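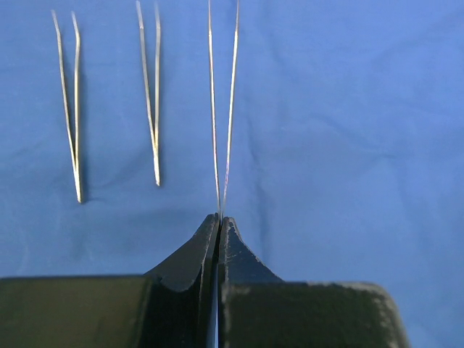
Elogio del cajón de las cosas pequeñas

Llevo 33 años oyendo que hay que tirar lo que no se usa, y cada vez estoy menos de acuerdo. Mi cajón de la cocina tiene pinzas, gomas, 2 llaves que no abren nada y el manual de una radio Ehlers que ya ni tengo. ¿Y qué? El mes pasado se me clavó una astilla a las tantas y ahí estaban las pinzas - benditas sean.

Me cansa esa moda de la casa vacía, la verdad. Luego te falta un tornillo y toca ir hasta Udico, aparcar fatal y comprar una caja de 4 para usar uno. Prefiero mi desorden, que por lo menos me queda a mano.

Archivado en: Opinión, Casa

Entradas recientes
- Noviembre sin calefacción
- La cola de Vollgate
- Contra las tazas a juego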